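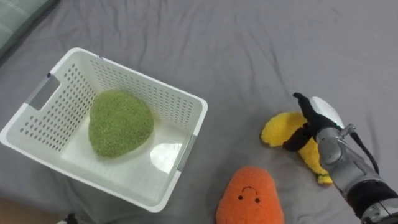 *Plush toys on the gray sheet, with the white basket at left.*

# Clearing plush toys off a bed before changing the sheet

This procedure covers soft toys only. Hard toys, books and anything with a battery go in a separate container.

## What you need

- One rigid plastic basket with perforated walls and a handle cutout at each end
- A lint brush
- A mesh wash bag, 300 x 300 mm or larger, for toys that need laundering

A fabric bin will also work, but it tends to fold when set on a mattress. The Akura and Cestari baskets I have used both hold their shape. The Henriques one is deeper and hides small toys at the bottom.

## Steps

1. Leave the pillows at the head of the bed. They come off last, with the sheet.
2. Set the basket flat on the mattress, on the side you normally stand. Long edge toward you is easiest.
3. Pull back any blanket and shake it once over the bed. Small toys collect in the folds.
4. Pick up each toy by the body. Stems, ears and tags are sewn on with short seams and will tear if they take the full weight.
5. Check the seams and the underside. Set aside anything with an open seam.
6. Brush off lint, then place the toy in the basket. Long or curved toys go in on the diagonal. 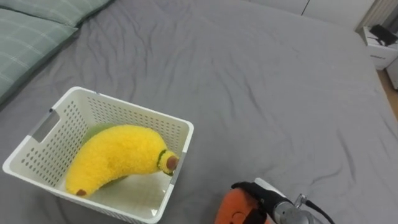

Nubby, towel-like fabrics pick up more lint than smooth plush, so brush those in two directions. Do not press toys down to make room. If the pile rises above the rim, start a second basket.

7. Run a flat hand over the sheet from the head to the foot. Creases can hide buttons and loose beads.
8. Lift the basket by both handles and move it to the floor before you pull the first corner of the sheet.

## Washing

Read the sewn-in label first. If it allows machine washing, use the mesh bag, cold water and a gentle cycle - 2 toys per bag at most. Dry them flat. A clean basket is a reasonable drying rack for one or two small toys, as the holes let air through the sides, but turn them every few hours.

## Notes

Signe Strömberg suggested step 7 after losing a button in the machine. Alby Waaka does step 5 at the laundry end instead, which is fine if the same person does both jobs.

Revised in June: mesh bag size added, blanket step moved ahead of sorting.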